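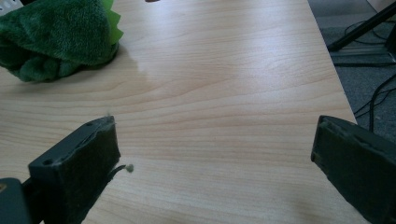

Reflectance is the property of a work surface that gets the least attention in a purchase and causes the most complaints afterward. A buyer chooses a table by size, height, price and color, usually in that order, and the color is chosen from a sample the size of a playing card. A sample that small can't show glare, which depends on the angle between a light, a large flat area and a person's eyes. A pale tabletop with a smooth finish will carry a broad whitish patch under the wrong light, wide enough to wash out the grain, and anything printed on glossy paper and placed in that patch becomes hard to read. Tilting the page helps. Moving the chair helps a little. Most people do both for years without connecting the habit to the finish they picked.

My position is that furniture sold for reading, writing or homework should carry a gloss figure on the label, measured at a stated angle, and that public buyers such as libraries and school districts should refuse to order without one. The measurement is old and cheap. A gloss meter sends light at the surface at a fixed angle and reports how much comes back in the mirror direction, relative to a black glass standard. Paint makers print the result, or at least a word derived from it. Furniture makers mostly print "satin" and leave it there.

The word "satin" has no fixed meaning across suppliers. I spent part of last April comparing samples for a branch library reading room, and two panels sold under that word were far enough apart that a person could sort them from across the room. One came from Prala, the other from Hultance. Neither company was doing anything improper. Each had a house scale, and each scale was consistent with itself. The trouble starts when a drawing says "satin finish or equal" and the low bidder is allowed to decide what equal means.

Some terms need separating, since the argument gets muddled without them. Reflectance is the share of light a surface sends back in all directions. Gloss concerns the part sent back at the mirror angle. A sheet of white blotting paper has high reflectance and almost no gloss. A black piano lid has low reflectance and a great deal of gloss. Lightness, which is what shoppers mean by color, follows reflectance. Glare off a desk follows gloss, along with the brightness and placement of the source. A person who hates glare and responds by buying a darker table has changed the wrong variable. The mirror image of the lamp will be just as bright as before, and against a dark ground it will stand out more.

The dark table mistake is common enough to deserve its own paragraph. Designers like dark tops in reading rooms because they look serious and hide ink. The reader then has white paper on a near-black field, and the eye has to adjust every time it moves off the page. Lighting guides have recommended middle to light surfaces around a visual task for a long time, and I think they are right. A pale top is the correct choice. It only needs a matte finish to go with it, and that combination is harder to find in a catalog than it should be.

The reason is cleaning. Low-gloss finishes get their flatness from texture, either a roughened film or fine particles suspended near the top of the coating. Texture holds skin oil. It also polishes under use, so the spot where forearms rest turns shiny within a year or two while the rest stays flat. Clem Lockyer, who managed maintenance for the branch during the years I was consulting there, kept a list of finish complaints, and shine marks outnumbered scratches. His preference was the glossiest surface he could get. It wiped clean in one pass, and readers could move their chairs.

I take that seriously. A surface that can't be kept clean is a failure of a different kind, and the people who wash tables have a better claim to be heard than the people who photograph them for catalogs. But the conflict is narrower than it looks. It is sharp at the extremes and mild in the middle. Between a mirror and a chalkboard there is a wide band of finishes that wipe down with ordinary cleaner and still scatter enough light to keep text readable. Without a number, a buyer has no way to aim for that band. The maintenance side asks for "cleanable," the design side asks for "matte," the supplier hears "satin," and the result is an accident.

A second objection is that glare is a lighting problem and should be fixed at the lamp. There is truth in it. If no source sits in the offending zone, meaning the part of the ceiling or wall that a seated reader would see if the table were a mirror, then even a glossy top causes little trouble. Luminaires can be moved to the sides of a desk, or shielded, or pointed up so the ceiling does the work. In a new building with one use per room, I would start there.

Few rooms are like that. Tables get moved. The reading room I mentioned was laid out with fixtures between the rows, and within 9 months the rows had been turned ninety degrees to make space for a puppet program. At home the case is weaker still. A kitchen table serves meals, taxes and spelling homework under one hanging lamp and one window, and the window moves its light across the top all day. A family isn't going to rearrange the sun. The surface is the one part of the system that stays with the reader wherever the table goes, so the surface should do some of the work.

The third objection is price, and I find it thin. The meter needed for this costs less than a pallet of tabletops. A factory already checks film thickness and cure, and a gloss reading adds seconds. Arnardóttir, a small shop that supplied the sample I ended up recommending, wrote the reading in pencil on the underside of each panel as part of its own quality routine. It had simply never occurred to them to print it on the order form. When I asked, they had no objection, and the next price list had a column for it. The column added nothing to the price.

Cost on the buyer's side is equally small. The order I worked on covered 10 tables. The specification grew by two sentences: one giving a maximum gloss reading at sixty degrees, one requiring that the reading be taken on a finished panel and not on a lab coupon. The second sentence matters more than people expect. Coupons are coated flat, slowly, by someone paying attention. Production panels come down a line, and the film goes on at whatever thickness the line is running that morning.

Honeylyn Fajardo, a lighting engineer who read a draft of this essay, raised a better objection than any of the three above. A single gloss figure hides the shape of the reflection. Two finishes can share a reading at sixty degrees while one returns a small, hard image of the lamp and the other spreads it into a wide haze. The first spoils a small area badly. The second spoils a large area a little. Which one is worse depends on the task, and a reader with cataracts may rank them in the opposite order from a reader without. She would ask for a haze figure as well, and a second gloss reading at a steeper angle.

She is correct on the physics. I disagree on tactics. One number that is printed will do more good than three that are not, and a rule that begins with three will be argued over until it is dropped. Energy labels for appliances were crude when they first appeared and they still moved buyers. A crude gloss figure would at least let a school compare two desks in one unit. Refinement can come once the column exists.

The figure also has to be read properly, and here the label would need a line of help. I would not expect a parent to know what a gloss unit is. I would expect a parent to understand a short scale with "reading and writing" marked along part of it and "display" marked along another. Trora, which makes drafting boards, already does something close to this on its packaging, though with words where I would prefer numbers. The words are at least tied to a use. "Suitable for drawing under a lamp" tells a buyer more than "satin" does.

There is a cheap test for anyone shopping before such a label exists. Ask for the largest panel the store has, lay it flat under an ordinary lamp, and stand where a seated person's eyes would be, stooping if needed. Put down a magazine with coated pages. Look for the lamp in the panel. If its outline can be traced with a finger, the finish is too glossy for close reading. If the light is a soft area with no edge and the grain or pattern stays visible through most of it, the finish is probably fine. Rub one corner hard with a dry cloth and look again, since some matte coatings will show polish even that early. An 800 lumen bulb is a fair choice for the test because that is a common output for household lamps.

For tables already bought, the remedies are dull and they work. Move the lamp to the side opposite the writing hand. Lower the blind on the window that faces the reader. Use a desk pad with an uncoated surface in a light to middle tone, large enough for both the book and the notebook. The pad amounts to buying the correct finish a second time, at a fraction of the size, after paying for the wrong one.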